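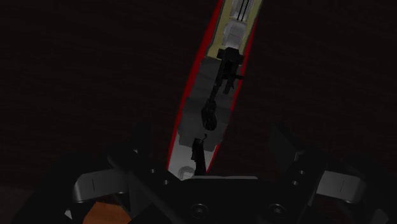 Budget split for second cell, sim first or gripper first?
Posted 18th September

kunuleck_ops
Approved for $2,715 on the end-effector line. The Plirkus finger set is $438 per pair and we need 2 pairs. Remainder could go to a Zovorico simulation seat. Purchase order closes in November.

torque_spec
Skip the seat. Buy a force sensor. Simulated contact on thin parts tells you very little.

kunuleck_ops
Disagree for reach and clearance. Current test case is a toy warship on a dark tabletop.

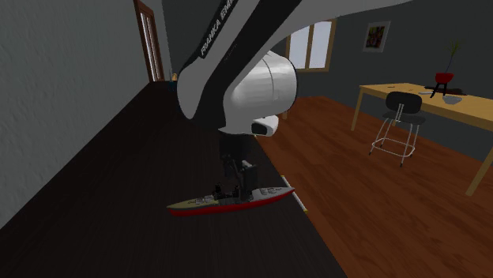 Gripper over the middle of the deck, simulated cell.

torque_spec
Clearance I'll grant. Grip force, no. What friction value are you using?

Idun Öberg
Default value. We have not measured the pads. Björklund quoted us a longer finger, but I want the tilted grasp checked before we commit to a length.
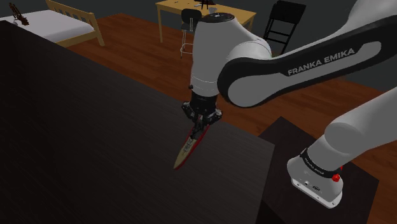

If the standard length clears the superstructure in that pose too, the Plirkus set stays on the order and the Björklund quote lapses.

torque_spec
Then measure the pads first. Does the seat renew yearly?

kunuleck_ops
Yes. Renewal comes out of operating, not capital.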